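Slide 4. Shared kitchens at the Pundale office - allow two minutes.

Complaints about the kitchens rose after the April move. Most concerned dishes left overnight.

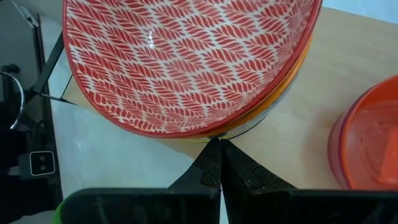

Rungnapa Paisan wrote in the staff survey that a cleaning rota works only if managers are on it too.

Slide 5. State the new rule: counters are cleared by 18:00, managers included. 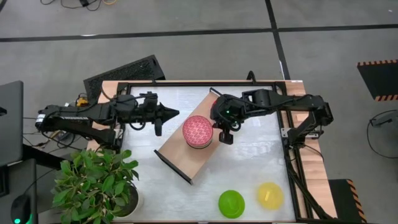 The rule applies to both floors. Pause for questions - 15 minutes at most - then hand over to Boonsong Onsri for the budget. 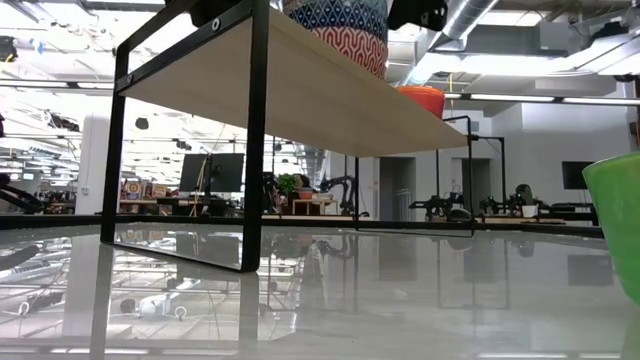 Slide 6: Riser shelf with wood top and black metal frame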